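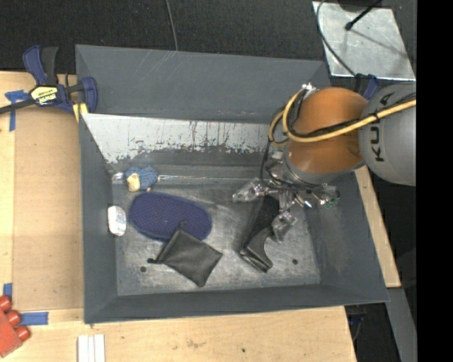 Donation Bins: Frequently Asked Questions

Which bins are these rules for?
The large gray bins at the Sallside and Tesar drop-off points. The street containers on Mogensen are emptied by another group and have their own list on the lid.

What can I put in?
Small soft goods and accessories: footwear, pouches, small bags, cases, hats, gloves, scarves, belts, knitted toys and stuffed toys. Clothing goes on the rail or in the bags next to it.

Do shoes and boots have to be in pairs?
Yes. Tie the laces together or put a rubber band around both. Single shoes are held for two weeks at Sallside in case the other one turns up. After that they go to textile recycling.

Are handmade toys OK?
Yes, if they are clean and nothing is coming off. Loose button eyes should be sewn down or removed. Toys with batteries are not accepted at either location.

What about drawstring bags and pouches?
We are always short of these. Empty them first, including the inside pocket if there is one. A missing cord is fine. We replace them with new cord when we have it.

Should I take off the packaging?
Please do. Plastic wrap, silica packets, tissue paper and hangers all have to be picked out by hand at sorting. There is a trash can by the door.

Does everything need to be washed?
Anything that can go in a washing machine should be washed and fully dry. Wipe down the rest. One damp item can spoil a bin.

How full can a bin get?
Stop at the line where the side walls start to flare. If the bin is at the line, leave your items at the desk. Do not stack bins that have anything in them.

I dropped something in by mistake. Can I get it back?
Often, if you let us know before Sunday evening, when the bins go to Oravbridge for sorting. Write to Bohdana Pasichnyk through the contact form and say what the item is, which location you used and what time you were there. Please don't reach in and look for it yourself.

Can I bring a large amount at once?
Up to 100 items, just come in during open hours. For 100 to 800 items, book a time first. We can't take more than 800 from one donor in a month.

Do you give receipts?
At the desk only. The receipt lists the number of items and does not give a dollar value.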